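Journal > Kitchen > February

Print this page | E-mail this page

Soup month, week whatever

OK quick one because I have to be out the door by 7:30 and I promised I'd write down the soup thing before I forget it again.

So. February is soup month in this house. Has been for years. Started when the oven in the old apartment on Sikard Street died and we had one working burner and no money, and it just stuck. One pot, big one, made at night, eaten till it's gone. Then another pot.

This year I wanted to get the cost down. Groceries are nuts. I kept every receipt last month and food for the two of us plus my brother came to 620 dollars, and that's with me thinking I was being careful. Not careful. Snacks mostly. Also cheese.

The one everybody asks for is the white bean. Jomar Pangilinan gave it to me when we both worked at Allitz, scribbled on the back of a shift sheet, and half of it was unreadable so I've been guessing at the middle ever since. What I do —

Soak the beans overnight. Yes overnight. I've tried the quick boil and they come out chalky in the center and then you're mad at dinner.

Onion, carrot, celery, lots of oil. Go slow. Slower than you want to. I put on a podcast and don't touch the heat.

Beans in, water to cover by a couple inches, a parmesan rind if you've got one, bay leaf. No salt yet (Jomar says salt at the start, I've done it both ways, can't tell, I'm stubborn). Simmer till soft. Then salt, then lemon, more lemon than seems right.

Mash a few against the side of the pot. That's what makes it thick. No cream, please stop putting cream in it, Ronaldo.

Ronaldo Ocampo is my brother-in-law and he will put cream in anyting. He also brought over a bag of dried chilis from the Baluyot market that sat in my cupboard since fall and I finally used two of them. Two was one too many. Good though! Runny nose good.

Second pot was lentil and I'm not going to talk about the lentil. Too much cumin. We ate it for four days.

Third was chicken and rice, which really wants to be eaten the same night or the rice drinks everything and you've got a brick. Cook the rice seperate and spoon it in at the table. Learned that one the hard way twice.

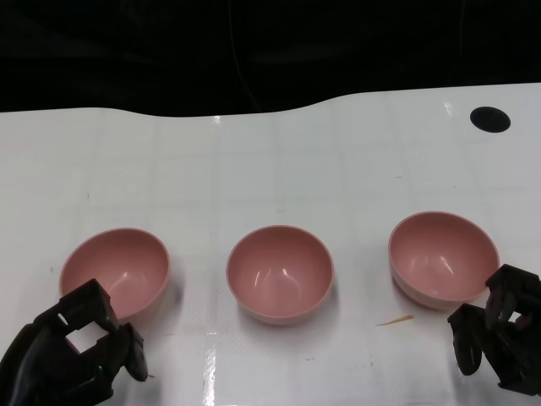
Freezer notes, since my sister asked. Beans freeze great. Lentils fine. Anything with potato goes grainy, don't bother. Leave room at the top of the tub because it swells — I lost a nice jar that way. Label it. I have three tubs in there right now that could be soup or could be gravy.

Next up is either the cabbage one or the squash one. Leaning cabbage, it's cheap and there's a whole head in the fridge giving me looks. If anyone has a good barley recipe send it over, mine always turns to glue.

Gotta run, bus.

Print this page | E-mail this page

Recent posts
The Purnach bakery closed and I'm not over it
Bread, attempt 33
Cleaning out the spice drawer
Rice cooker: keep or toss?
What I cooked at the lake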